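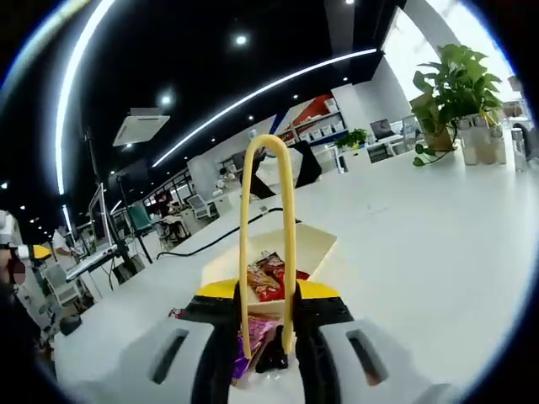 So do we get paid the same if the machine learns it, came the question from the back of the Friday meeting at Rillum, and the meeting, which had been going so well, stopped.

The answer was yes, for now. I have worked in offices long enough to know what "for now" weighs.

Some background. I was hired to do order support, meaning that when a customer of our gift box business got the wrong snacks, I was the one who said sorry. Then we signed with Godinho, a warehouse that wants its packing done by arms that don't take lunch, and somebody has to show the arms how. So my job now is picking up snacks and putting them in a paper box, with a gripper, at a desk. I have a degree.

The tally on the shared sheet said 1107 packs on Thursday night. I'd love to say I've grown as a person over that stretch. I've mostly grown in the forearm. Shiny wrappers slide, crumpled ones catch on each other, and the flaps on the box have opinions. I used to tell customers that packing was "a simple process on our end." I'd like to take that back, in writing, to all of them.

What has changed for us is odd little stuff. We talk less, for one thing. Order support was loud - you complained to your neighbor between calls, and that was half the benefits package. Packing with a gripper is quiet, and you start to care about things like your elbow. On the other hand, my mistakes are suddenly worth something. Drop a snack, pick it up again, and the engineers are thrilled. They want the recovery. In nine years of customer apologies I never once thrilled anyone.

Two of us have asked to move over to the side that checks the results, and I'm one of them. It comes with a chair and a title with "quality" in it. They say we'll hear in April.

As for the question from the back, it got written down as an action item and assigned to the whole team, so I guess I'm working on it. Monday it's a new batch of boxes, the smaller size. My elbow has been informed.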